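掲示板トップ > 暮らし・収納 > 雑談
2月 午前7時台 スレ主:Štěpánka Kollár

折りたたみコンテナと昔ながらの箱型コンテナ、結局どっちが長持ちするのか

Štěpánka Kollár
物置の整理で入れ物を買い替えることにしました。店ではTrekauの折りたたみ式を強く勧められたのですが、「半永久的に使えます」という売り文句がどうも信用できません。蝶番が27か所もある箱が半永久って、誰が確かめたんでしょう。実際に何年か使った方の話が聞きたいです。カタログの写しは要りません。

土間の人
うちはTrekauを2個、灯油まわりの道具入れにしています。三度目の冬ですが割れていません。ただ、畳んだ回数は数えるほどです。畳まないなら折りたたみを買った意味がないと妻には言われます。

nezumi_dana
それは耐久性の証明になっていないのでは。畳まずに置いてあるだけなら段ボールだって三冬もちます。

土間の人
段ボールは湿気で底が抜けますよ。うちの土間では一冬もたなかった。

麦わら堂
青果の仕分けを長くやっていた者です。箱型のほうが丈夫なのは確かですが、「傷がつかない」と書いてある商品は疑ってください。Gosixの箱にもそう書いてありましたが、物を出し入れすれば内側は必ず擦れます。問題は傷の有無より、どこから割れるかです。私の経験では角。底の真ん中が白っぽくなっても気にせず使っていました。

nezumi_dana
その「私の経験」で何箱くらい見たんですか。角から割れるという話はよく見かけますが、元をたどると誰かの書き込みの孫引きばかりで。

麦わら堂
店の台帳に載っていたのが200箱です。割れたものを全部記録していたわけではないので、統計だと言うつもりはありません。角が欠けた箱を捨てた記憶ばかり残っている、と言われればその通りです。

Štěpánka Kollár
正直に書いてくださる方が一番助かります。耐荷重の表示はどうですか。Vistikの箱は、同じ大きさの他社品よりずいぶん大きな数字が書いてあって、かえって怪しく見えます。

ひなた工房
積んだときの荷重なのか、持ち上げたときの荷重なのかで全然違います。Vistikの表示は小さい字で「静置時」と書いてあるはず。持って運ぶ人には関係の薄い数字です。ああいう書き方は好きじゃない。

土間の人
いや、物置に置きっぱなしなら静置時の数字で十分でしょう。用途の問題です。

ひなた工房
置きっぱなしのつもりの箱ほど、いざ動かすときに満杯なんですよ。そこで取っ手が抜ける。

kasumi
横から失礼。中古はどうですか。Matoušekの店に使用済みの箱型がまとめて出ていました。新品の半値以下です。

nezumi_dana
半値以下なら新品の半分は使われた後だと思ったほうがいい。前に何を入れていたか答えられない店からは買いません。食品用と書いてあっても、売る側がそう言っているだけなので。

麦わら堂
物置用なら中古で構わないと思います。見るのは角と縁、それから底の反り。平らな床に置いて対角を押し、がたつくものはやめる。内側の擦れは値切る材料にすればいいです。汚れと擦り傷の区別は、濡れ布で拭けばだいたいつきます。

kasumi
擦れだけなら安く買う口実になると。それは納得。ただ、表面が剥げたところに埃が入り込むと掃除が面倒じゃないですか?

麦わら堂
面倒です。そこは否定しません。布や衣類を入れるなら内側がきれいなものを選んでください。工具や鉢なら気にならないはず。参考に、内側がかなり傷んだ灰色の箱を貼っておきます。奥の壁の引っかき傷と、底の白っぽいところを見てください。私ならこの程度の擦れでは捨てませんが、nezumi_danaさんは嫌がるでしょうね。

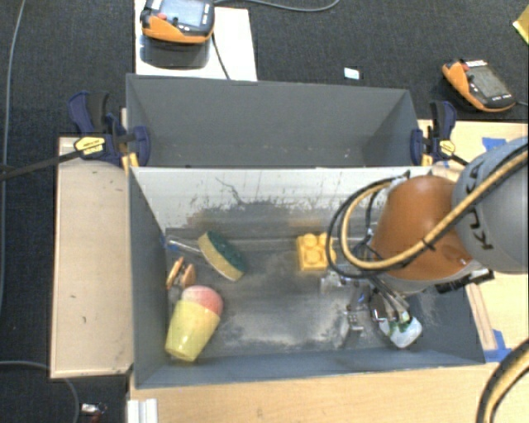 最近のスレッド
・物置の床にすのこは必要か
・「防カビ」表示はどこまで信じていいのか
・ラベルシールが剥がれる箱、剥がれない箱
・キャスター付き収納を買って後悔した人
・冬の灯油缶の置き場所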